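The scraps always win

I cleared off the craft table this week. If you've been reading for a while you know I say that about twice a year, usually right before I start something messy and cover it all up again.

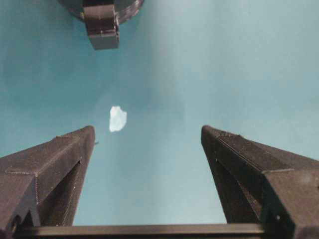

Anyway, I started after breakfast with a mug of coffee and the radio on, thinking it would take an hour. Ha. By lunch I had a trash bag, a keep pile, a maybe pile and a second maybe pile that was really the keep pile in disguise. My problem is small bits. I can throw out a whole ruined sheet of cardstock without blinking, but give me a torn corner the size of a postage stamp and suddenly I'm picturing the tiny cloud it could be on a birthday card. White scraps are the worst for this, they can be anything! Snow, clouds, a sheep, the collar on a little paper shirt.

So I made a rule. Anything smaller than my thumb goes, unless I can name the card it's for right then, out loud. I felt silly talking to myself but it did work, mostly. I kept 28 pieces and I'm not sorry about any of them.

The big sorting job was the Fawzy drawers (the narrow set I bought when we moved, the ones that stick in humid weather). The top two were fine. The third had more than 80 adhesive foam dots in it, all loose, all stuck to each other and to a ribbon I'd been hunting for since October. I peeled the ribbon free and gave up on the dots. The bottom drawer was glue, and half of it had dried out, including a Tometti bottle I'd never even opened - that one hurt a little.

My neighbor Naima Soliman came by in the middle of all this to return a cake pan and stayed to help, bless her. She's ruthless. She held up a bag of paper snowflakes from three winters ago and just looked at me until I nodded. Then she found my good bone folder under the radiator, so I forgave her for the snowflakes.

Something I learned the annoying way: don't sweep paper bits with your hand. They just scoot along and end up on the floor, and then they're in your socks. A barely damp sponge picks up nearly everything, and a loop of masking tape gets the stubborn ones.

I still have the stamps to go through, and the envelope box, and whatever is in that Clultamia tin I can't get the lid off of. If you have a trick for stuck tin lids please leave it in the comments. I've already tried the rubber glove and the butter knife.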